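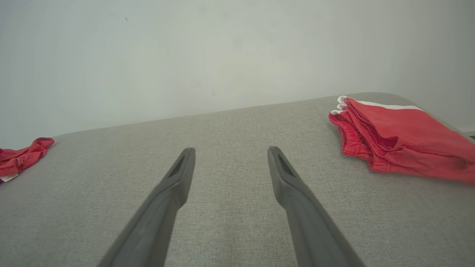

Wednesday, 14:20. Soft goods cell, Skotum trial. Entry by V. Bühler.

Purpose of the session: to apply the revised handling practice for garments on upholstered surfaces, and to record where the wording needs to change before it goes to the Flovodside group.

Rule 2 (approach). Fingers are to be open and stationary before the arm descends towards fabric. The present text says "open" only. Add "stationary".

Rule 3 (contact). A padded seat gives under load, so the height limit set on the bench plate does not carry over. The limit is to be taken again on each new surface and entered in the log before the first grasp. Koller asked whether one reading at the centre is enough. It is not - the padding is uneven, and a second reading near the edge is now required.

Rule 5 (separation). Folded and unfolded garments of the same colour are to be treated as separate items, with a clear space between them at the start of each run. Red on red remains the harder case for the segmentation check and should stay in the set.

Speed was held at 60 per cent of the Grillura default throughout. Planned runs 20, all to be logged, including those stopped by the operator. A stopped run is not to be repeated under the same number.

Open items: wording on care labels and loose trim (may a label be used as a grasp point?); who signs the surface log when two operators share a shift; form 81 still refers to the old colour codes.

V. Bühler to circulate the amended Rules 2 and 3.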